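Leser Teleoperation Kit - Set-up Guide
Section 6: Recording a two-arm demonstration

This section covers recording of placement tasks by remote control. Complete Section 5 (glove calibration) before you start. The procedure needs one operator at the glove station and one assistant at the stop button.

CAUTION: Keep hands and loose clothing clear of the table while the arms are enabled. The assistant must not reach over the board to straighten a part. Disable the arms first.

6.1 Preparing the work area

1. Clear the tabletop of anything the task does not use.
2. Lay the task board flat within reach of both hands. A slight angle to the table edge is acceptable and does not need correcting.
3. Set the parts in their start positions. Leave the outlined zones free.
4. Route loose cables away from the board. Check that no cable tightens when either wrist is turned to its limit.
5. Close the curtain behind the table.

Note: Parts may stand or lie down at the start. Use the start layout on the task sheet and repeat it for every episode in the set, unless the sheet calls for a varied layout.

6.2 Linking the operator to the arms

1. Put on both gloves and rest your forearms on the supports.
2. Select Teach > Two arms on the operator panel.
3. Match your hands to the pose shown on the panel. The arms stay locked until both sides read Match.
4. Press the left pedal and hold it. The arms now follow at reduced speed.
5. Move each hand through a small circle. If one arm lags or moves the wrong way, release the pedal and repeat Section 5.

CAUTION: Releasing the pedal holds the arms where they are. It does not remove power. Use the stop button to remove power.

6.3 Ready pose

Bring both hands over the far half of the board with the fingers curled and clear of the parts. Hold this pose until the panel shows Ready. Episodes that start from any other pose are rejected during import.
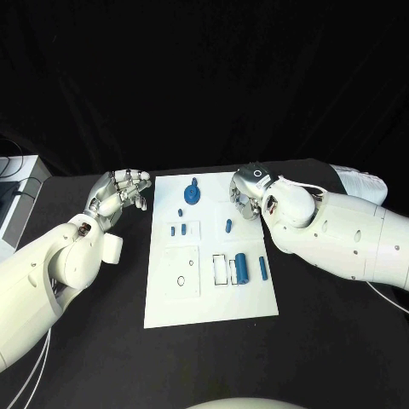
Figure 6-1. Both hands over the task board, with blue parts and outlined placement zones.

6.4 Recording

1. Press the right pedal once. A single tone marks the start of the episode.
2. Move one part at a time. Use the hand nearer to the part.
3. Lower the part until it touches the board, then open the fingers fully before lifting - a half-open hand can drag the part.
4. Return to the ready pose after the last placement.
5. Press the right pedal again. Two tones mark the end.
6. Enter Keep or Discard on the panel.

Note: Discard any episode in which a part is dropped, even if it is picked up again. Correction episodes are recorded separately (Section 8).

An episode is limited to 2,000 frames. If the limit is reached, recording stops and fault code 521 appears. Clear the code, reset the parts and start again from 6.3.

6.5 After the session

1. Return both arms to the park position and release the left pedal.
2. Press the stop button.
3. Export the kept episodes before switching off the panel. Unexported episodes are lost at shutdown.

Revised 20 May 2024. Procedure checked by Parvaneh Mousavi, Prillholm.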